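Week 6: Boxes, Cloths and Where Things Live
Household Organization, evening section
Notes by Danuta Kaczorowski

Left over from last week: eleven of you still owe me the junk drawer inventory. "Various" is not a category. Neither is "cables, probably."

1. The open box

Most people's first purchase when they decide to get organized is a box with a lid. Lids are wonderful for moving house and for things you never intend to see again. For anything you touch more than once a week, the lid is a small tax, and you will dodge it by putting the thing on top of the box. Then another thing. By Sunday you own a shelf.

So: open boxes for live objects, lidded boxes for sleeping ones. Faustine Delorme, whose chapter you have in the packet, calls these "day boxes" and "night boxes" and goes on to use the terms for 30 pages. We'll stick with open and lidded.

Depth matters more than people think. The thing should stand in the box with its useful end up. If you have to tip the box to see what's in it, you have bought a bucket.

2. One cloth, one job

Put a cloth down before you start sorting. A plain one, in a color none of your stuff is. My grandmother sorted buttons on a white sheet and lost all the white ones, a lesson she declined to learn for decades. Patterned cloths are for picnics.

The cloth marks the limit of the session. What's on it gets dealt with tonight, what's off it doesn't exist. When you're done, the cloth comes up. Wrinkles are fine. If you are ironing the sorting cloth, you are avoiding the sorting, and we should talk.

3. Color

The argument in class about color coding went on long enough that I'm writing down where we ended up.

Lucyna's position: every box a different color, so the eye goes straight to it.
Bogumił's position: every box the same, so the room looks like an adult lives there.

Both work in a house of one. With two or more people you need at least one loud box, and it should hold the thing that gets asked for most. A pink box is very hard to claim you couldn't find. Leave the rest pale and dull so the loud one can do its work.

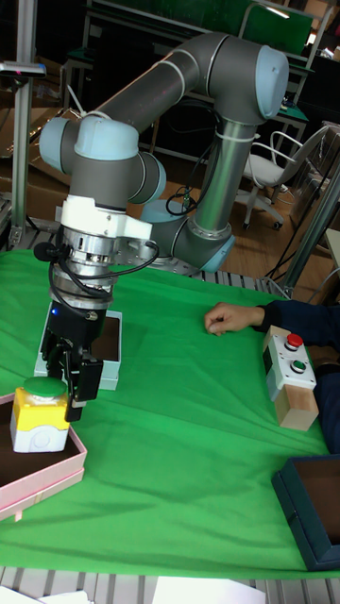

The same goes for the contents. Anything with a bright top can stand in a deep box and still be spotted from the doorway. Dark things in dark boxes are how Sławomir came to own four staplers.

Please don't label a box by its color. "Blue box" is no help on the day the blue box is replaced by a gray one, and I have seen a family keep saying "blue" for years out of loyalty.

4. Spacing

Leave a hand's width between boxes. If they touch, they turn into one long box with walls in it, and things migrate. A box at the edge of a table gets used most and knocked off most. You decide which bothers you more.

For next week

Read Delorme, the second half. Skip the part about twine.

Pick one surface at home, lay a cloth on it, and sort what lands there into no more than three boxes, one of them loud. Write me 70 words on what didn't fit anywhere. I mean 70. Last time I got 2000 from somebody about a fondue set, and I did read it, and I would like that evening back.

Bring one open box. Empty, please.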